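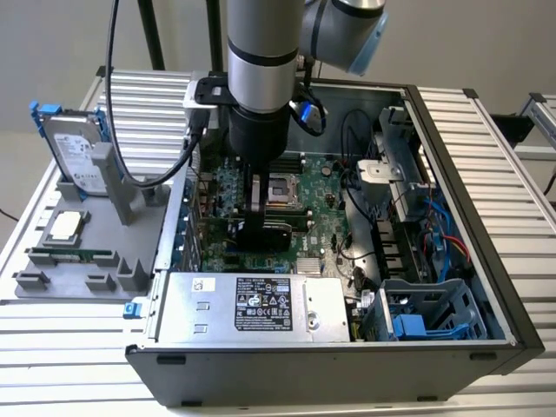

Luvine Hardware Reuse Group, Department of Industrial and Environmental Engineering

3. Part layout and order of removal in office towers

Figure 3. Open desktop tower on the slatted work table, CPU socket empty, hard disk in its blue carrier standing in the gray tray at left.

3.1 The sample

Towers came in from two sources, the Demchenko office pool and the Brolirden returns store. 248 units in total, all retired desk machines, none of them servers. Condition mixed. Some had been stripped of memory before they got to us, a few had no disk, and one batch had cases bent enough that the side panel had to be levered off. We kept those in. A reuse line will see them too, so leaving them out would make the times look better than they are.

The machine in Figure 3 is a Dell, gray metal chassis, and it shows the general plan we discuss below. Other makes in the sample differ mostly in where the drive cage sits and how the power supply is held. Boards differ too but less than expected.

3.2 Laying the case down

All units were worked on their side, open face up. We tried upright for the first 22 and gave up on it. Upright, the graphics card hangs its weight on the slot as soon as the bracket is free, and a dropped screw goes under the power supply and stays there. On the side, screws mostly stay on the board where they can be seen. The slats of the table do swallow small parts — a cloth under the work area would fix this, and we now use one.

Side panels carry the rubber feet on some models, so a panel leaned on the bench next to the case tends to skid. Minor point but it cost us time in the early runs.

3.3 What blocks what

Order of removal is set by a small number of blocking relations. Cables first, in nearly every case. In Figure 3 the blue and red SATA cables run down the right side, and a black bundle crosses the upper right interior. Cables of this kind lie over or close to the bay assembly, and pulling a bay with a lead still clipped in was the most common way we broke a connector (see Table 4). The latch on a SATA plug is small and on older cables it snaps. We stopped recording snapped latches as damage as long as the drive socket was fine.

Next the graphics card. Seated horizontally below the CPU socket when the case lies this way, and wide enough to hide the slot catch on many boards. Catch shapes vary a lot. Slide, press, pivot, and on one board no catch at all. We found no way to tell which from above and the worker has to feel for it.

Memory sits in a row along the board edge and is blocked by nothing once the cables are out of the way. It can go any time. We put it before the heatsink in the sheet, mainly so that it is out of danger when force is being applied nearby.

CPU last among the board parts. The retention frame around the socket stays on the board and should be closed again after the chip is out. An open socket collects dust and, worse, gets touched. The small finned heatsink near the board edge is a seperate part from the CPU cooler and was left in place in all runs. It has no resale value and on some boards it is glued.

3.4 Drives and carriers

Drives are where tool-free design pays off. Colored latches and tabs mark what is meant to be moved by hand, blue in the Dell case, and new workers picked this up with no instruction. The cage in Figure 3 is gray plastic with a blue latch. The carrier grips the disk, and disk and carrier come out together.

We store the disk in its carrier, standing upright in a tray. Two reasons. The label can be read without handling the disk, and the carrier goes with the drive if the unit is rebuilt. Before March carriers were thrown in a shared bin and matching them back was hopeless. The Grekix sorting sheet has a line for carriers now, which it did not at the start.

3.5 Power supply

Heavy, and the one part we nearly always take out last. The rating label usually faces up with the case on its side, so rating can be logged while the unit is still mounted — do this early, before the label gets scuffed. Barcode stickers are less use. Often they're a part code and not a serial, and we could not match them to any list for a good share of the units.

3.6 Fasteners

Across the whole sample we bagged 745 screws from drive bays and card brackets alone. Three thread types cover nearly all of them. Mixing is the usual problem, with a coarse case screw driven into a drive thread, and it ruins the drive mount for good. Sorting at the point of removal is slower per unit but we would not go back. Cups with lids, one per type. Open cups were knocked over more then once.

Expansion slot covers were left in the case unless bent. Loose covers pile up fast and take almost no time to leave alone.

Times per part are given in Section 4, with the bent cases listed on their own.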